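Review: the Sengar hand-held gripper kit, after a term with our robotics club

We bought two Sengar kits in August for the after-school club, at $330 for the pair. The students use them to record folding demonstrations for their project on handling soft objects. A kit comes with 29 printed parts, the hardware and a paper guide. Assembly took our group one long afternoon. The linkage is simple, and the brass bushings at the pivots went in without trouble.

For test items we picked small clothes with mixed fabrics. A quilted pet vest with a yellow ribbed collar has been the hardest one so far, as the padding and the knit need different amounts of squeeze.
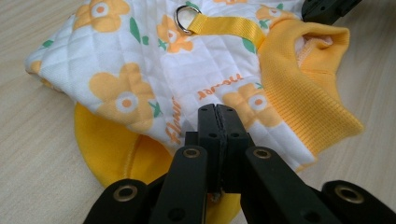
Pallavi Katiyar disagrees with me on the squeeze. She says the trigger is fine once you stop pulling it all the way, and that her group's drops came from rushing. I still find it stiff for smaller hands, and two of our younger students switched hands partway through a session.

The jaws close straight and meet evenly. Thin edges are easy to pick up if you come in low and go slowly.
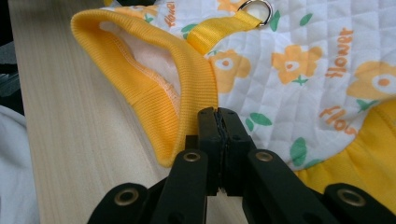 Battery life is not a concern, as the grip itself is all mechanical. The screws are. Ours needed tightening after 200 recordings, and the guide doesn't mention it. Spare pads are sold only through Tornalum, and ours were slow to arrive.

I would buy it again for a club, with a good screwdriver.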